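The Slow Bus to Limomthorpe

There are two ways to reach Limomthorpe from the coast. The sensible one is the train, which takes no time at all and shows you the inside of several tunnels. I took the 263 bus, which stops wherever anybody has ever thought of building a shed.

I had come in February, when the guesthouses are cheap and the sea is the colour of old dishwater. The driver took my fare, looked at my sandals and said nothing – a kindness I appreciated more as we climbed. By the second pass there was snow on the verges and a goat in the aisle. The goat had the better seat.

At Kwok we halted for lunch, or at least for soup. The village has one street, a chapel with a tin roof and a view that would cost you 400 a night anywhere with a functioning airport. 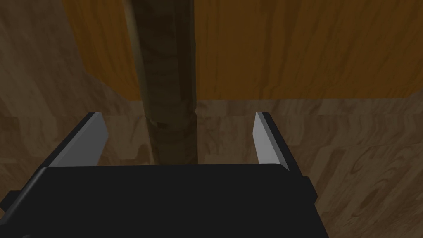 Come back in spring, the woman ladling the soup told me, when the road is worse but the cherries are out, and don't believe a word they say about the town at the far end.

They say a good deal, mostly on signs. Limomthorpe claims 41 fountains, and I found two running, one of them possibly a burst pipe. I stayed three nights longer than I'd planned, ate far too much smoked trout and missed the train home. The bus was leaving at six, so I bought some socks.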